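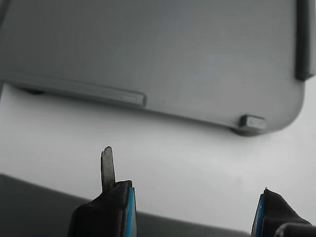
Kwesi Aryee found the gray cover in his uncle's workshop in July, under a pile of old invoices from Csizmadia. He did not know which machine it belonged to. It was smooth and wide, with one rounded corner and a long straight rib, and it was lighter than he expected.

"Your uncle never threw away a cover," said his aunt from the door. "He threw away the machines."

He turned it over, and then again. Near the corner there was a short tab. He pushed it with his thumb, as he had seen his uncle do when he was 11 years old, with the Baltus radio. The tab did not move. In those days his uncle would have said, wait, let the plastic think.

So he waited. At the port the evening ferry to Rostadura sounded its horn, and his aunt went to close the kitchen window.

When she came back she had a notebook in her hand. On the last page was written, in pencil, "3467 – gray cover, keep for Kwesi." There was no other explanation.

"What is 3467?" he asked.

"I thought you would know," she said, and she sat down on the stool beside him and put on her glasses.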